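Why do race cars go so fast round corners?

Ever been in a car that took a bend a bit quick? You slide sideways. Your drink slides sideways. Now imagine doing that at 300 kilometres an hour. Race drivers do it all day long, and the car stays stuck to the track. How?

Two words. Grip and downforce.

Grip first

Grip is what stops your trainers slipping on the gym floor. Rubber presses on the ground, the ground pushes back, no sliding. Race tyres are soft and sticky, a lot softer than the ones on your family car. When they warm up they get stickier still — that's why drivers weave left and right before the start. They're warming the tyres! A good race tyre works best at 90 degrees or so the tyre makers aim for, nearly hot enough to make tea.

In the dry they use slicks. No grooves at all, completely smooth. More rubber touching the road. In the rain, slicks are hopeless, so on go the wet tyres with deep grooves to push the water out of the way. 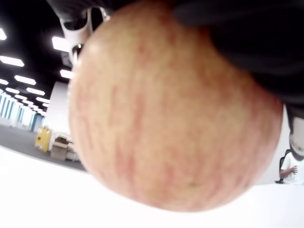
Red streaks on a pale yellowish apple.

Now the clever bit

Push down on a rubber with your finger and try to slide it across your desk. Hard, isnt it? Now push lightly. Easy. Pushing down makes more grip.

So race cars use air to push themselves down. Look at an aeroplane wing. It's shaped so that air lifts the plane up. Flip that wing upside down, bolt it on a car, and the air shoves the car at the ground instead. That's downforce. The faster you go, the harder it pushes.

There's a catch. Big wings slow you down on the straights. So at a twisty track like Goltumport, with its tight bends by the harbour, teams fit big wings. At Escobar, which is nearly all straights, tiny ones.
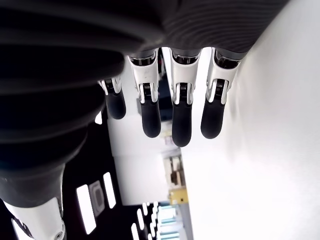
Fingers with black rubber tips.

What about the driver?

The car corners hard and so does the person inside. In a fast bend your head feels several times heavier than normal and it wants to go the other way. Drivers do loads of neck exercises. The Beltex team makes its drivers train their necks for 48 minutes every morning. Ouch.

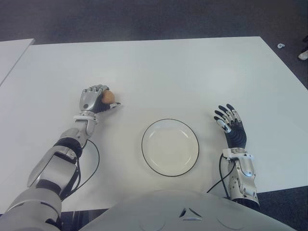

Try downforce at home. You need a toy car, a sheet of card, some sticky tape and a grown-up's hairdryer on the cool setting. A smooth, flat white table is a good place for it, with room to rest both arms on top. Tape the card over the back of the car so it slopes up like a ramp. Blow air at the front. Push the car sideways with one finger. Then switch the air off and push agian. Feel any differnce? Change the slope and have another go.

Quick words to know

Apex — the inside point of a corner, where the car gets closest to the edge.
Slick — a smooth tyre for dry tracks.
Downforce — air pushing the car down.
Pit stop — when the car comes in for new tyres. The Clerkero crew once changed 67 sets in one long race weekend.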